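Plomley bench, July, bag packing cont.

Paper bag w/ the rope handle again, floral one.
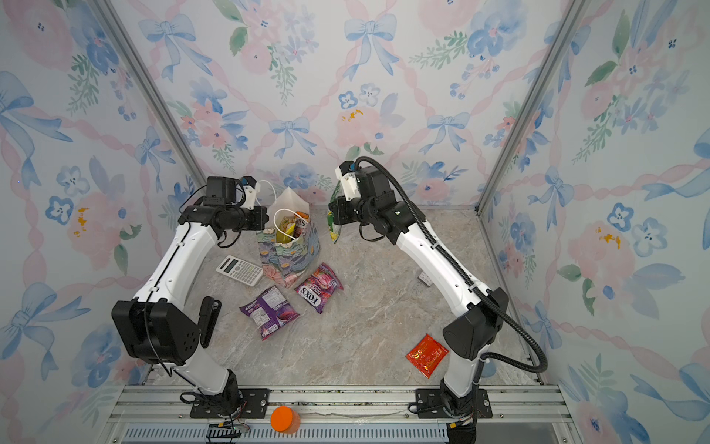 How full before the handle starts to go? More than 60 snack packs' worth of weight on the Lerkirska bags, far past what fits, so volume is the limit and the handle can be ignored.

Order for today: flat stuff down the sides, chip-type bags upright in the middle, candy after. Sauce sachets last, they slide under everything and you never find them. Calculator stays out till the end, goes in on edge against the long side. Tried it flat on the bottom this morning, bag leaned.

Villanueva bags are 2 cm narrower, don't mix the stacks!! Count on shelf 129 before lunch.

Bottom fold needs creasing hard or it wont stand. Did 20, three fell over, all ones I rushed.

To do: reorder from Stultard, new marker, find teh good scissors.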